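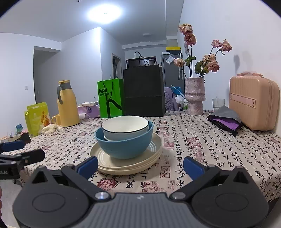

Opening width is the first number to settle when you build a two-finger gripper at home, and it's the one I got wrong in December. I measured the fingers, I measured the pivots, and I never once measured my own dishes! So before you cut anything, collect the real stuff you want to pick up and put it on a real table. Bowls are my favorite test because they nest. With a white one sitting a bit tilted inside a light blue one, on top of a stack of plates, you suddenly have two rims at two heights, and your fingers have to be open wide enough before you get anywhere near them. Write the widest thing down and add 18 millimeters. That's my margin, and Nerea Nieto, who shares the Trastberg workshop bench with me, uses a bigger one - we've argued about it plenty.

Next, the jaws. Each arm turns on a pivot, and slop at the pivot gets worse the farther out you go. Grab a fingertip and wiggle it. On my first Narnard build I had 2 millimeters of play at the tip, and every rim I grabbed wandered off sideways. Shim it, check it, shim it again (boring, I know).

Pads come after that. Soft ones forgive a lot, and a thin rim needs forgiving. I cut mine from a Flokard sheet and glue them on last, so I can swap them when they get shiny.

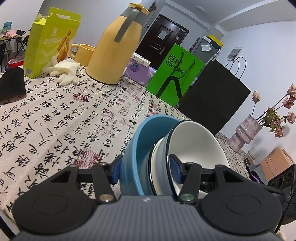
Now squeeze force, and please go slow with this part. Start low, close on the rims, lift just a little off the cloth and hold. If the inner bowl creeps against the outer one, go up one step and try again. My log for the Bustamante version has 78 lifts in it, nearly all of them with the same dishes, and I'm glad I kept it.

For next time, bring:

Your widest object, measured, plus two things that nest
Calipers
Spare pad material
A log sheet with columns for opening, force step, and what slipped

If your arms still wiggle, bring them anyway and we'll shim them together at the bench.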